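The Plain Block Holds Its Place

A set of colored cubes is one of the cheapest toys a family can buy and one of the last to be given away. The cubes have no batteries and no right way up. They get stacked, lined up, put in cups, carried to bed and lost under the couch. In Boststead, where two small businesses depend on them, people have strong views on how they should be made.
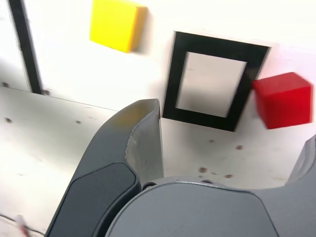
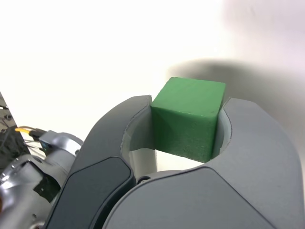 Color should come before everything else, according to Oona Suominen. A child who can't yet say "cube" will ask for the green one, and will know when she has been handed the wrong one. Get the color right, Suominen said, and you can be forgiven a lot in the way of size and finish.

Suominen has been making blocks for sale under the name Salla since she took over the back half of a former upholstery shop on the east side of town. The front half is a showroom with a low table, a rug and a shelf of boxed sets. The back half has two saws, a sanding station and a paint room with a door that sticks. She works with one other person most of the year and hires a third in the fall.

The range is short. There are cubes, longer bricks, flat tiles and a square frame that a cube can sit inside. The frame was a late addition. Parents kept telling her that their children liked to put a border around things, and would use a belt, a ring of string or the rim of a lid if they had nothing better. She tried the frame in yellow first, and children treated it as one more colored piece to be added to the pile. In black, they started putting the cubes in it.

"I don't know why it works that way," she said. "I sold the yellow ones off in a box by the door."

Red and green are the colors she has changed most often. The red has to be clear enough that it doesn't go brown under a kitchen bulb at dinnertime. The green gave her more trouble. A dark green looks good on the shelf in the showroom and nearly black in the evening. A pale green looks washed out next to anything strong. The one she settled on sits in the middle. The top of a cube reads lighter than its sides when there is a lamp overhead, and she checks for that, holding a painted sample under a desk lamp and turning it. If the difference is too great, younger children will sometimes treat one cube as two colors.

Then there is the matter of the edges. A sharp-edged cube stacks well and hurts to step on. A very rounded one is pleasant in the hand, but its flat faces are smaller, so a tower made of them goes over sooner. Suominen rounds hers a little, sands them twice and runs each one along the inside of her wrist before it goes in the box. She admits this last step is slow. A customer once suggested a cotton glove, the idea being that a rough spot would catch on the threads. She tried it for a week and went back to the wrist.

Across the river, the question is what happens to blocks after they have been bought.

Yensuk is a toy lending room on the ground floor of an old bank building. Families pay a small yearly fee and take home a bag of toys at a time. It opened in April with shelves from a closed shoe store and a stock of toys that came mostly from attics. Sunee Khunthong runs the desk, does the cleaning and keeps the records, and she is the person to ask about missing pieces.

Her ledger gives a good idea of what gets used. Since the opening, the room has made 2877 loans. Of those, 1754 included at least one bag of plain blocks. Train sets come second, a long way back, followed by puzzles. Toys that talk go out often in the first month after they arrive and very little after that.

"People feel they should borrow something exciting," Khunthong said. "Then they come back and ask if the blocks are in."

A bag of blocks returned to Yensuk goes through the same steps each time. It is tipped out on a white table near the window. Khunthong likes a white surface for this work because a chip or a sticky patch is easy to find against it, and a dark piece can't hide the way it does on wood. The blocks are wiped with a cloth and warm water with a drop of dish soap, then dried on a rack. Painted ones are never soaked. She sorts by color first and by shape second, and puts anything doubtful to one side.

The doubtful pile is where the decisions get made. A worn corner is fine. So is a faded face. A chip that has left a sharp lip can be sanded down and touched up, if the paint is known. A crack means the block is thrown out. Any cube small enough to fit in the testing tube at the desk is kept for the older children's bags, and the bag gets a red tag.

She keeps a jar of strays as well. These are single cubes that have come back in the wrong bag, or been dropped off by a family who found one behind the dryer months after the loan ended. The strays don't match. Some are a finger's width larger than others, and there are at least four kinds of blue. Khunthong used to try to match them to their sets. Now she makes up mixed bags from the jar, and those go out as fast as the proper ones. One boy asks for the mixed bag by name and calls it the leftovers.

The oldest blocks in the room carry a stamp reading Bovus on one face. They were sold in town years ago by a hardware store that ordered them in bulk for the holidays, and plenty of adults in Boststead remember them. They are heavier than modern blocks, and the paint has rubbed off most of the corners. Khunthong won't lend them, as she can't be sure what the paint contains. They sit in a glass-fronted case beside the door. Grandparents stop in front of it and tell her which color went missing from their own set. Yellow is the usual answer.

Suominen has bought two boxes of the same make at yard sales and studied them closely. She thinks the size is the best thing about them. A small child can close a hand most of the way around one, and an adult can pick up three in a row by squeezing the ends. Her own cubes are slightly smaller. She has considered changing, but a new size wouldn't stack neatly with the old, and people who have bought from her before expect to be able to add to what they have.

Price is the subject that comes up most in the showroom. A full Salla set with the frame, the tiles and the bricks costs $200. Suominen knows that is a lot of money for painted cubes and says so to anyone who asks. She sells small starter sets for much less, and most of her business is in those. The full set goes mainly to preschools and to grandparents. Discount stores sell a tub of blocks for the cost of a lunch, and she has several of those tubs in the workshop. She doesn't think they are bad. One has a better red than hers, she said, and she would like to know how they got it.

Parents who use both places tend to say the same practical things. Keep fewer blocks out than you own. A big heap gets dumped and walked away from, while a small group on a tray gets looked at. Store them in something with a wide mouth so that a child can see to the bottom. Put the tray at the height of the child and leave it alone. If one color is the favorite, add more of that color; there is no need for the set to be even.

Khunthong has her own advice for the parents of one-year-olds, who often come in worried that their child isn't building. She tells them that knocking down comes first, and that carrying comes before that. A child who spends a morning moving a red cube from the rug to the bathroom and back is using it properly. Stacking arrives when it arrives. She has a daughter who never cared for towers at all and used blocks as food in a pretend store until she was seven.

The frame, which Yensuk stocks in a few of its bags, gets used in ways Suominen didn't plan. It has been returned as a window, a pond, a parking space and a bed for a plastic lizard. The lizard came back too, and Khunthong telephoned the family. Older children set rules for it. Only one color is allowed inside, or a cube has to be dropped in from standing height without touching the black. Two sisters used theirs as a jail and kept a green cube in it for most of the loan period.

On the afternoon I visited the lending room, a bag had come back one cube short. Khunthong wrote it in the ledger, took a cube from the jar that was close enough in size, and tied the bag shut. It went out again before closing, with a man who had asked for anything as long as it didn't make noise.

Yensuk is open every afternoon except on holidays. The Salla showroom opens in the mornings, and Suominen asks visitors to knock hard if the saws are running.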